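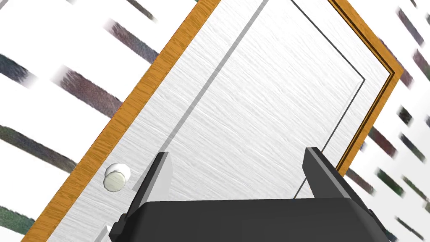
**Draft-proofing: is the $108 kit worth it?**

Every winter the flyers come around, and every winter somebody on our street buys a Plistar door kit and tells the rest of us the heating bill has dropped. Maybe it has. It was also a mild February, and I haven't seen one bill compared with the same month a year earlier at the same thermostat setting.

The box promises "up to 100% draft reduction." I'd like to know where they measured, and on what door. "Up to" covers a lot of ground - zero included. 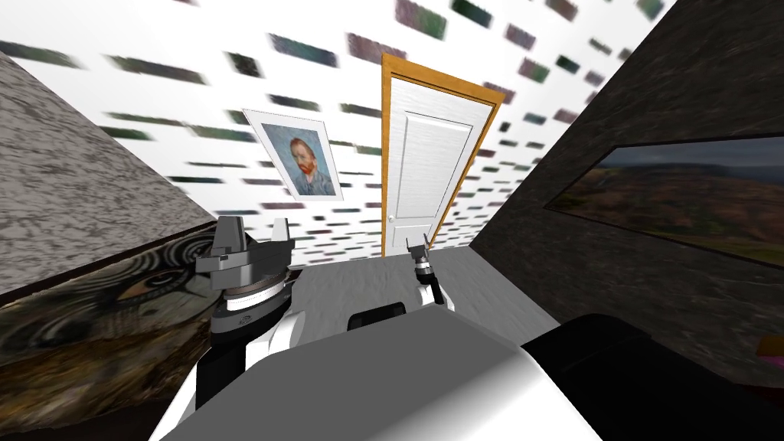
Natália Coelho wrote in to say I'm too hard on them. She put the kit on 2 outside doors, the hallway feels warmer, and she doesn't need a chart to know when her feet are cold. Fair enough. I'd still ask whether a rolled towel would have done the same for her feet.

The brush strip looks fine to me. What I doubt is the foam tape, which on my own back door had gone flat by June and left glue all over the jamb. Fitzgerald Ridgeway got 3 years out of plain rubber from the hardware store and paid a fraction of the price.
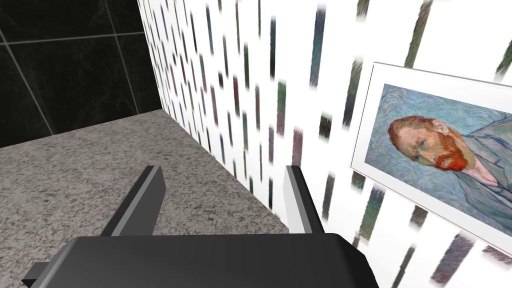

*Close to the countertop, in the corner by the tiled wall.*

If you've already bought the kit, keep the receipt and read the warranty. Mine excluded "normal compression," and I can't think what else foam tape does all day.

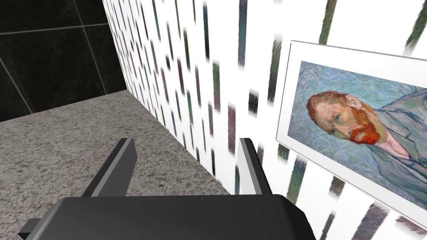
**Bills wanted**

Send me 2 winters of heating bills, before and after, with any other changes to the house noted. Seidu Zakaria has promised his. I'll print whatever they show, even if Plistar comes out ahead.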